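Why Is a Sofa So Squishy?

By Hidayah Yeoh

Flop onto a sofa after school and it catches you. Your legs rest, your back rests, and if you're lucky there's a cushion right where you want it. But what is going on inside that big soft seat? Let's find out!

It starts with bones

A sofa has a skeleton, just like you do. Builders call it the frame, and it is often made of wood. If the frame were weak, the sofa would wobble every time someone sat down. Across the frame go springs or strong stretchy straps. Springs squash down when you sit and push back up when you stand, and that's where the bounce comes from.

On top of the springs comes the squishy part, which is usually foam. Foam is full of tiny pockets of air, far too small to count! Press it with your thumb and some of the air moves out of the way. Let go and the air comes rushing back in.

What are all those puffy squares?

Some sofas are smooth all over, and some look like a giant bar of chocolate. The lines between the squares are called seams. They pull the cover down tight, and the padding puffs up in between. Leather works well for this because it is tough and bends without tearing. A cushion at the end, next to the armrest, gives your elbow or your head a softer place to land.

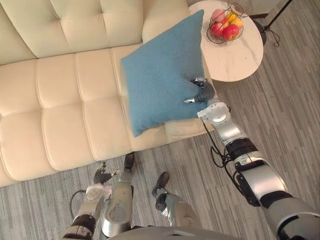 Why do cushions go flat?

The filling inside gets squashed into clumps when people lean on it again and again. Give the cushion a good shake, or pat it from both sides, and air gets back in between the fibers. Up it puffs!

Fuzzy or smooth?

Run your hand over a leather sofa and then over a bath towel. What a difference! Leather is smooth because it is one solid sheet. Many towels are made of terry cloth, and terry cloth is covered in tiny loops of thread. Look very closely and you might spot them. Each loop can soak up a little water, and all the loops together can soak up a lot.

Leather hardly soaks up anything if you are quick. Spill some juice and it may sit on top in a little puddle for a while (tell a grown-up and grab a cloth!). On a fuzzy fabric, the same juice would sink right in.

Hold a towel by two corners and let the rest hang. The middle droops, and wrinkles gather where you pinch. Cloth can't stand up by itself the way a table can, so it goes wherever its own weight pulls it.

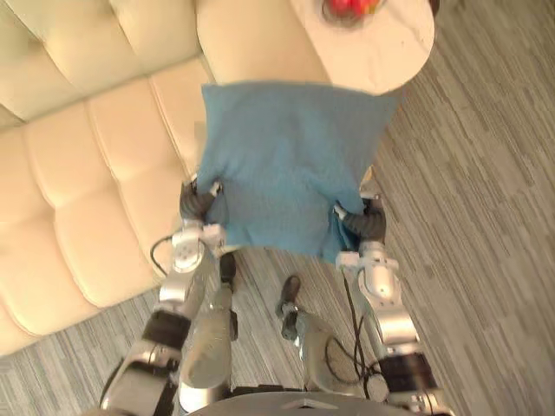

Try it yourself

You will need 2 cushions, a ruler and a heavy book. Measure how tall each cushion is. Put the book on top of one, count to 11, take the book off and measure again. Now do the same with the other. Which one sprang back faster? Write it down, then test a folded towel too!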